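Ankrah Street swap shelf: where things stand

Quick one this month, we're behind on everything. Newsletter went out late in November too, so at least we're consistent.

First the news. The swap shelf is moving. Out of the laundry hallway at Gronum House, into the old mail room by the back stairs. Same building, better door. The hallway was never going to last, people kept having to squeeze past with their carts, and the fire inspection notes from the spring said as much in stronger language. The mail room opens at 3 in the afternoon and stays open until the evening lockup. If the door sticks, lift and push.

For those new to the building: you bring something you don't need, you take something you do. No sign-up, no points, no swapping one for one. We tried the one for one thing in the first year and it just made people bring in dead batteries so they could leave with a toaster.

What moves fast: kids' rain boots, baking pans, extension cords, jigsaw puzzles (please write on the lid if there's a piece missing, please). Plant pots go within the hour. Anything for a baby, same.

What doesn't move: DVDs. Mugs with company names on them. Diet books. The big glass punch bowl, which has now been taken home and brought back enough times that we should probaly just let it live here.

A word on furniture. The new room is not bigger than the old spot, it only feels like it with the lights fixed. Nothing over knee height, please. If you've got a table or a dresser to get rid of, put a note on the cork board with your apartment number and a size. Width, depth, height. A sketch is nice too. We'll leave it up for 18 days and then it comes down, and you can put it back up if it's still going.

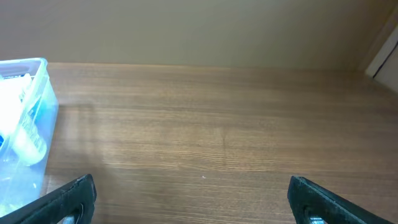 Which brings us to money, sorry. The winter collection came to $569, and that's with the bake sale at Esomura Court added in. Thank you to everyone over there, the lemon bars went first again. Most of it is spoken for already. Shelving, a proper light for the back corner, a lock that can be opened by more than one person. What's left goes to the repair night.

Repair night! Yes, it's back. Starts at 7, ends when the last lamp works or we give up on it. Bring small things only: lamps, radios, clocks, a fan if it's the desk kind. No microwaves, no TVs, nothing that runs on gas. Sewing help is at the far end, hems and zippers mostly. If you want a zipper replaced bring the new zipper with you, we do not have a drawer of them, somebody has been telling people we do.

We have room for 20 people and last time it got crowded, so come early or come late. The middle hour is the bad one. Kids welcome if they stay away from the soldering bench.

Couple of odds and ends.

The box marked PIVICO is not donations. It's the filters for the laundry room vent, they came in the wrong size and are going back. Two have been taken already. If you have them, leave them by the mail room door, no questions.

Clothes. Washed, please, and folded or on a hanger. Winter coats are what we need most, adult sizes, mens large especially. Shoes tied together by the laces or with a rubber band, otherwise we end up with singles and then the singles sit there till summer.

Food: still no. We know. The rules on it haven't changed and the pantry at Esomura Court takes cans and dry goods every morning until noon, side entrance, ring twice.

Books are getting their own shelf, finally. Paperbacks on top, kids' at the bottom where they can reach. Textbooks only if they're recent. Cookbooks always.

Help wanted with the move itself. It's mostly carrying, one flight of stairs, plus someone patient to sort the drawer of cables. Three people have said yes and we could use a few more. Gloves if you have them. There'll be coffee and whatever's left of the soup from the lobby supper.

Also still looking for a hand truck to borrow, ours has a flat and the pump doesnt fit the valve.

And last thing, the old hallway spot will be closed off once the shelf is out. Please don't leave bags there after that, they'll go straight to the trash pickup, and last time it was a perfectly good set of sheets.

Notes and questions in the box at the front desk. Next newsletter when we get to it. Deadline for items is the usual, but late is fine, we will be too.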